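Diltico hand-held gripper kit now available to member institutions

Members are advised that the Diltico hand-held gripper kit may be ordered through the Jurnholm equipment scheme from 1st March. The kit is intended for teaching departments and small laboratories that wish to record everyday handling tasks and use the recordings to train a robot arm. It was assessed over the winter at our Fellport site, under the direction of Bo-ram Bae, and the full report may be requested from the equipment office.

The operator holds the tool and carries out the task directly. The kit is supplied with the gripper, a camera mount, printed markers, a carrying case and a licence for the Kong software, which sorts the recordings and prepares them for training. A robot arm is not included.
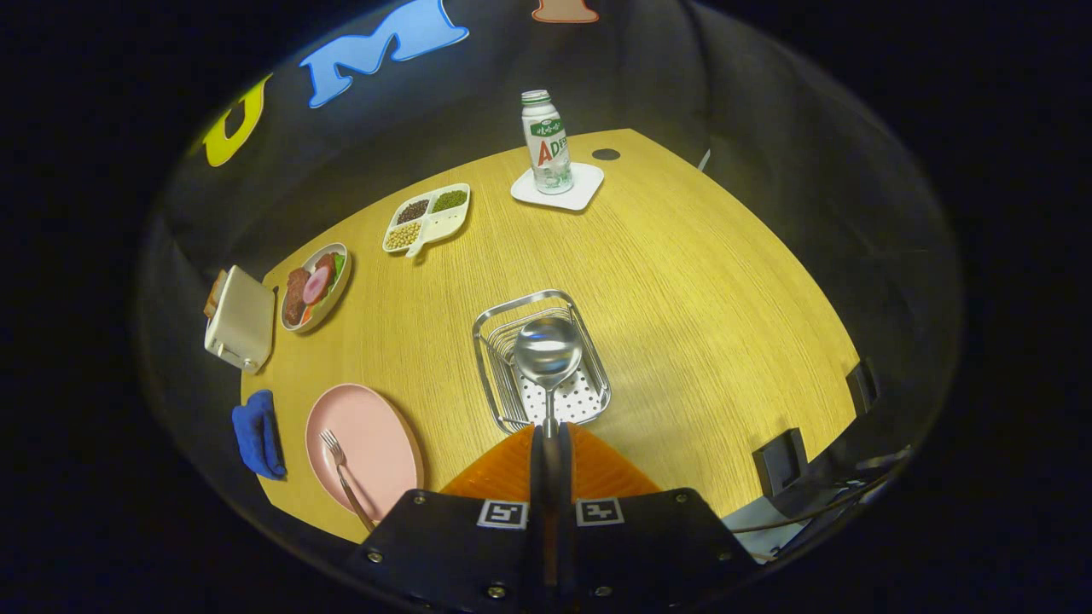
Reading time: 2 minutes

Kitchen tasks formed the larger part of the assessment, and the handling of a steel ladle over a wire basket was among them. Polished metal was chosen deliberately. Bright reflections can confuse tracking software, and the assessors wished to know how the system would cope. Of 600 recordings submitted to Kong, more than 100 were returned for repeat, most of them at the first attempt of a new operator. The assessors considered this acceptable for a product at this price, although they would welcome clearer messages when a recording is refused.

The fingers were judged well suited to handles and the rims of plates. They were less satisfactory with thin, flat items, and departments whose work depends on cutlery should ask for a demonstration before ordering. The printed guide is brief and assumes some knowledge of camera settings. A revised edition is promised for November.

Under the scheme, each kit is offered on loan for eight weeks before any decision to buy. Training for two members of staff is included and takes place at Fellport. Replacement fingers may be ordered separately. Requests should quote scheme reference 3128 and carry the signature of the head of department. Kits are issued in the order in which requests are received.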